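Residual Chlorine and the Case for Flushing Schedules

Small water districts in this state publish one number for disinfectant residual per quarter, and most customers take it as a description of what comes out of their kitchen tap. It is a system average. A district with 3,687 service connections can report a sound average while the last houses on a dead-end main receive water with almost no residual left in it. I think the average should be dropped from the customer notice and replaced with the lowest reading and its location.

Chlorine decays with time and with contact. Water that leaves the plant in the morning and reaches a busy street by noon has lost little. The same water, parked in an oversized pipe at the end of a cul-de-sac, may sit for days. Pipe sizing makes this worse. Mains are sized for fire flow, and domestic demand on a short branch with a few houses uses a small fraction of that capacity. The old Ďurica extension is the usual local case: 600 feet of six-inch main serving 2 homes, with a blowoff at the end that was not on any schedule until May.

The standard answer is to raise the dose at the plant. I consider this the wrong tool. A higher dose gives customers near the plant a stronger taste and raises byproduct formation across the whole system, and the branch ends gain very little from it. Flushing treats the pipe where the problem is. It costs water, labor and a truck, and all three can be budgeted.
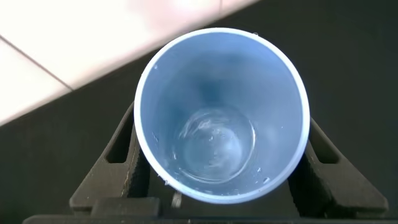 Ildikó Kozma wrote in response to an earlier draft that flushing is easy to recommend in a wet year. In a dry one, she said, residents who have been told to stop watering their lawns will not accept the sight of an open hydrant, and the district will cancel the schedule by July. She would loop the dead ends instead and pay for it once.

Looping is the better engineering where the easements exist. On many branches they don't, and a loop that has to cross private land can take years to negotiate. An automatic flushing valve on a timer, set for the early morning and discharging to a drain or a planted swale, uses far less water than a hydrant opened by hand. The volume should be metered and printed in the annual report next to the other unbilled uses. Residents can then judge it against leakage, a larger figure in most systems of this age.

None of this requires new rules. The low readings are already collected, since sample sites have to include the far ends of the system. They are entered in a log, averaged, and filed. A notice listing the lowest residual, the street, and the date of the last flush on that main would fit on the back of the bill.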